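Robots at Work: Faults, Failures and Safety
Handout 4: The hanging task that "succeeded"
Version of October 14, 2019. Please read before the seminar. Bring the log extract from Handout 3.

Last time we looked at a guard switch that did what it was meant to do and was then bypassed with a cable tie. This week's case is duller and, to my mind, more worrying. No part broke. No one was hurt. The report at the end was wrong, and it took a long time for anyone to say so.

1. Background

The Bulbridge trial was set up to teach a two-armed robot to put kitchen tools on a stand. People did the job first with hand-held grippers, and the recorded movements were used to train the controller. The software was the Litora package, version as supplied, with one local change to the way the jaw opening was read. Remember that local change.

The trial collected 500 demonstrations. Of these, 205 were thrown out before training. The report says they were "unsuitable" and leaves it there. I have asked students in earlier years what they think "unsuitable" covers, and I have had as many answers as students. Slow ones? Clumsy ones? Ones where the tool was dropped? If the drops were removed, the robot was never shown what a drop looks like, and that matters for what follows.

2. What was claimed

The robot was then run 300 times, and the summary gave a success rate high enough to be put on a slide. Success was defined as follows: the jaws close on a tool, the arm reaches the stand, the jaws open, the arm returns. Read that again slowly. There is nothing in it about the tool. 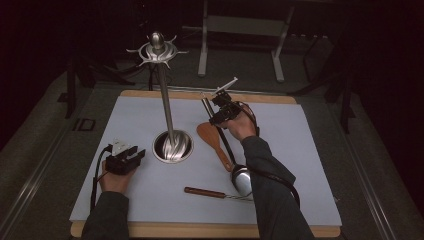
3. What went wrong

The fault came to light in August, when the rig was moved to the Zukgate building and somebody watched a full run from start to finish. The gripper closed a little short of the handle. The jaw reading, after the local change, gave the same value for "closed on something thin" and "closed on nothing". The arm carried on to the stand with empty jaws, opened them politely and went back for the next one. The log recorded a success.

A second fault was hiding behind the first. On some runs the tool was picked up but held near the very end, so that it swung. On one run a ladle left the jaws on the way across and landed outside the marked floor area. The stop did not trip, as it was wired to the arm's motor load and a light ladle makes no difference to that worth measuring. The log recorded that as a success too.

The error code that should have appeared is 933 (grip lost in transit). It was in the manual. It had been switched off during set-up to stop "nuisance alarms" and was never switched back on.

4. The explanation offered, and why I don't accept it

The Nugroho review put the whole thing down to sensor drift. Drift is a very convenient cause. It has no owner, it can be fixed by recalibrating, and it leaves the success figure looking only slightly bruised. But a drifting sensor should give readings that wander over time. The extract you have shows the same reading, flat, from the first run to the last. Look at the column yourselves before you take my word for it.

My own reading is that the test could not have failed. The measure of success was built from things the robot knew about itself, and the one alarm that might have disagreed was off. You may think this is unfair to the team. If so, come ready to argue it, with line numbers.

5. Safety points to note

A dropped tool is a small hazard. The same logic on a heavier load is a serious one. The paperwork for this rig listed pinching and trapping, and said nothing of thrown or dropped objects.

Switching off an alarm during set-up is common and sometimes sensible. What is missing from the record is a name, a time and a date for switching it on again.

The floor marking was drawn for the reach of the arm alone. It made no allowance for anything the arm might be carrying.

6. For the seminar

Write your own definition of success for the hanging task, in two sentences at most. Then work out what you would have to measure to check it, and whether this rig could measure it.

Mark on the log extract the first line at which a careful reader ought to have become suspicious. I put it much earlier than the review does.

Part 2 of the coursework uses the same log. The missing rows are missing in the original, so please don't email to ask for them.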